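Speaker notes, Friday evening listening talk
Viorica Nikolovski

(Wait for people to sit down. Start the Petek record quietly under the chatter and let it run to the end of the first side.)

Thank you all so much for coming out, and for sitting through eleven minutes of hiss and church organ before I said a word! That was Petek, the first tape, and I played it because it's the record that pulled me into slow, heavy drone music in the first place, back when I thought anything without a drummer was a waste of my bus fare.

So tonight is about patience, I suppose, and about why a chord held for that long can make your chest feel full.

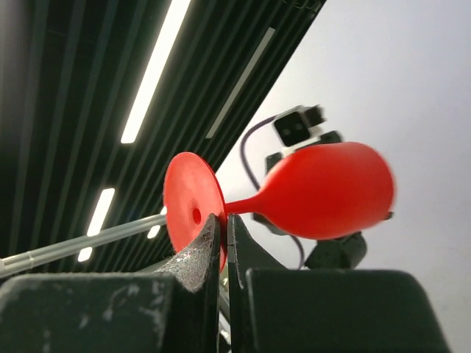 The next one is Vomulura. They pressed 400 copies of the debut and I've had mine since a very rainy April, when I paid more than I told my sister. Play from the second track. Ask people to listen for the bass coming in, because it creeps (I missed it the first few times, and I had headphones on).

(Don't talk over it. I always talk over it.)

After that, say a little about Zeterar. The guitars are tuned so low that the strings flap, and the singer stays way back in the mix, like somebody calling from the far end of a barn. Some folks find it gloomy. I find it enormously comforting, and I play it when I'm making soup.

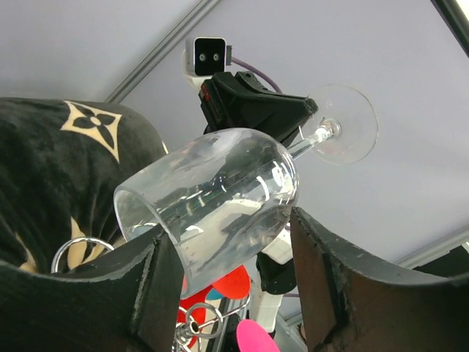 Wine glass, bowl to the left, foot to the right.

Then Vallstead, the live set. This is the loud one, so warn the front row. The last piece has one riff, played over and over, and around the middle the second guitar slips in a single different note, and oh, I could go on about that note all night. Play it twice if there's time.

Questions until 9:30. If someone asks where to start, tell them the Petek tape, then Vomulura, and save Vallstead for a long drive.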